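Search this site Go Advanced search

Stinditz

Last updated in August

Stinditz is a plum brandy made in the hill town of the same name and in the farms of the Rustura valley below it. It is distilled twice from small blue plums, rested in wood, and sold at a higher strength than most fruit brandies. Dry, nutty and wonderfully fragrant, it has a following well beyond the valley, and a good bottle can stand next to fine aged rum or brandy without blushing.

Name

The town gave its name to the drink, though older people in the valley still call it simply "the second," meaning the second run of the still. The first run, cloudy and low in alcohol, is called tastine. The word has since been borrowed for a lighter bottled product (see Styles), which causes some confusion among new drinkers.

Fruit and fermentation

The plums are small, thick-skinned and late to ripen. Growers leave them on the tree until the skin wrinkles at the stem, by which time the sugar is high and the flesh has turned amber. They are shaken down onto sheets, sorted by hand and crushed without breaking the stones. A small share of stones is cracked on purpose and returned to the mash, giving the marzipan note that fans of the drink look for first.

Fermentation is slow. The mash sits in open vats covered with cloth, using only the wild yeast on the fruit, and most distillers allow 14 days before they think about lighting the still. Cold autumns can stretch this much longer. The best vintages often come from those cold years — the slow mash keeps more of the fresh plum smell, and it carries right through into the glass.

Distillation

Traditional stills are copper pots heated directly by a wood fire. The largest in the valley holds 690 liters, and many farm stills are far smaller. The first run takes everything the mash will give. The second is where skill comes in: the distiller cuts away the sharp early spirit and the heavy, oily tail, keeping the middle. Cuts are made by nose and by rubbing a few drops between the palms, and two neighbors working with the same plums can end up with very different brandies.

Aging

New spirit is clear and fiery. It goes into casks of mulberry or oak, and the choice matters a great deal. Mulberry colors the spirit quickly, to a bright greenish gold, and adds a honeyed softness. Oak is slower and brings vanilla, walnut and a dry, tea-like finish. Some houses start in mulberry and finish in oak, which can be a lovely combination when the casks are old enough to stay in the background.

The casks are kept in above-ground sheds with gaps between the boards, so the brandy goes through hot summers and hard winters. Losses are high. A cask left for twelve years may give up a third of its contents, and what remains is dark, dense and seriously good.

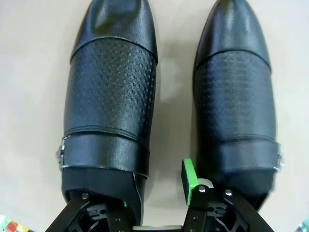
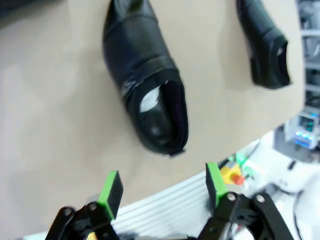 Styles

Tastine, in its modern bottled form, is unaged and made from a single careful run. It is light, a little cloudy when chilled, and best drunk within a year or two. Bartenders like it in sours.

Young Stinditz spends one to three years in wood. This is the everyday style, full of plum skin and almond, and it is the right place to start.

Old Stinditz has at least six years in cask. The fruit turns toward prune, fig and orange peel, and the finish goes on and on. No sugar or coloring may be added, so it is very dry, and drinkers coming from sweetened rums are sometimes surprised by how firm it is. Give it ten minutes in the glass and it opens up beautifully.

Single-orchard bottlings are a newer idea. They are made in tiny amounts; one well-known release from the upper Rustura came to just 276 bottles, each numbered by hand.

Revival

By the middle of the last century many orchards had been pulled up for grain, and farm stills were taxed heavily enough that a good number were sold for scrap. Recovery is closely tied to Hatem Sqalli, a blender who arrived to buy empty casks and stayed to buy full ones. He tasted his way through the sheds of the valley, kept careful notes, and bottled the best casks one at a time under the name of the farm that had made them. His cellar book lists 1,992 separate casks, with comments that range from a single word to two full pages, and it is still the best guide to the older vintages.

Sqalli also argued for replanting on the steep north slopes, which had been thought too cold. Those trees are now bearing well, and their fruit has a bright acidity that shows up clearly in the younger brandies.

Serving

In the valley, Stinditz is served at cool room temperature in small stemmed glasses with a narrow rim. Ice is frowned on, but a few drops of water do no harm to the stronger casks. It is poured after a meal with walnuts, hard sheep's cheese or a slice of plum cake. Local distillers disagree on whether an opened bottle improves. Old Stinditz does seem to soften over the first few weeks, while tastine fades fast and should be finished soon after opening.

See also

Fruit brandy; Pot still; Mulberry casks; Rustura valley

Contact us | Copyright, all rights reserved | Back to top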